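Minutes – Soft Goods Handling, fault review
Date: 09/08/2019
Site: Nerano
Present: Brorard (tooling), Wegener (controls), Luvwood (safety)

1. Minutes of the June meeting
Accepted with one change. The cycle limit in item 4 should read 2000, not 200.

2. Finger jam on the two-finger gripper
Controls reported 2 stops during closing on plush items. In both cases the left finger lagged the right and the drive tripped on overcurrent. The log shows the trip after 400 ms, which matches the setting. Fibers were found in the left guide when the tool was stripped. Tooling considers this the likely cause – wear in the guide has not been ruled out.

3. Release after a trip
Luvwood noted that the fingers stay closed when the drive trips. There is no manual release within reach of the operator's free hand. Rated as a pinch hazard. Work on long-pile items may go on only with a second person at the stop button.

4. Actions
Brorard: clean and measure both guides, quote for a brush seal.
Wegener: log finger position on each side and send the trip data for both stops.
Luvwood: revise the work sheet and add a guide check every 200 cycles.

5. Work at hand
Grasp trials on cushions and bedding continue at the present closing speed.
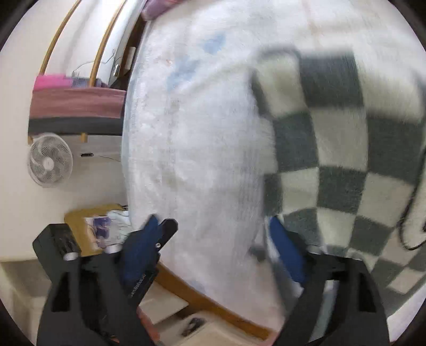
The closing speed will be looked at again once the guide measurements are in. Next meeting to be set by Wegener.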